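Gekormont Striped Throw, Grey
Reviewed by Svenja Wegener

Rating: 2 out of 6 for finish, 6 out of 6 for folding

The Gekormont is sold as a mid-weight throw at 900 g. My kitchen scale agreed to within the width of the needle. It has been in daily use since March, mostly over the back of a chair, and has been washed at 30 degrees without measurable shrinkage on either side.

Handling

The cloth is soft and takes a fold easily. It can be halved four times before the bundle starts to spring open. Dropped in a heap it flattens out slowly and creases little, and a shake removes most of what creasing there is.

Pattern

Grey ground, thin light pinstripes. Laid flat, they run straight from hem to hem. Once the cloth bunches, the lines curve and close up, and the grey breaks into darker and lighter patches. Anyone who wants a strict stripe on a sofa will have to smooth it every evening.
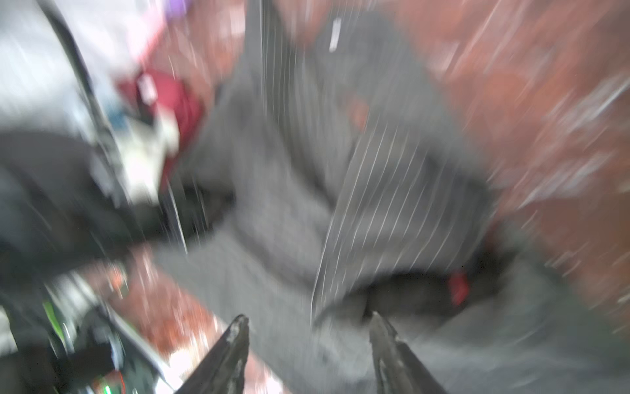

Finish

Two loose threads at one hem on arrival, both trimmed. The stitching is even on the long sides and coarser at the corners. I rang Westetti, who supplied it, and Ludger Wegener there offered an exchange, which I declined.

Against the Sriwong

The Sriwong throw is heavier, holds its edges better and takes a full day longer to dry. For a cold room I would buy that one. For a chair, the Gekormont is adequate.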